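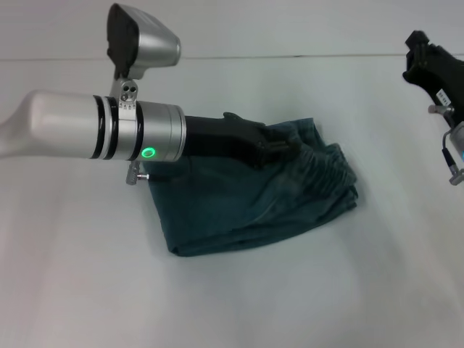 zivilero-cloth: gripper comparison on folded fabric

Data card and README, last touched 06/05/2018 by Milovan Ivanov

What's in it

2,000 grasp attempts on soft, lumpy things, made with a two-arm cell and two sets of fingers. The stock set is called Stidlow in the logs. The long tapered set is called Loston. Both names come from the folder they were first saved in, and by the time anyone objected the parser depended on them.

Each attempt has joint states, finger opening, motor current, wrist camera video and a one-word result: hold, slip, miss or wad. "Wad" means the gripper picked up the whole bundle when asked for one layer. It is the most popular result with the Stidlow fingers, which have never met a layer they could leave behind.

Layout

runs/ one folder per attempt
calib/ wrist camera and table calibration
labels.csv results, by hand
labels_old.csv please don't

How attempts go

Fabric is folded by a person and set down near the middle of the table. One arm comes in from the side at a shallow angle and closes on the upper layer near a fold. The other arm parks above the table, clear of the cloth. Two-arm runs are in a separate branch and will stay there until they stop embarrassing us.

Known problems

Attempt 808 is labeled "hold" and contains no cloth. We kept it for morale.

Dark fabric on a white table is kind to the cameras. Fold edges are easy to find as long as the cloth isn't folded into its own shadow, and it usually is. Don't expect numbers from this set to survive a patterned tablecloth.

Finger current is noisy below 10 percent opening. The Říha controller filters it, the older one doesn't, and the "controller" column tells you which you've got. It was added in November, so earlier rows are blank. Blank means older. Mostly.

Not included

Wet fabric, anything with buttons, and the fitted sheet.

Loading

python load.py --fingers loston --result hold

Leave off --result and you get everything, wads and all.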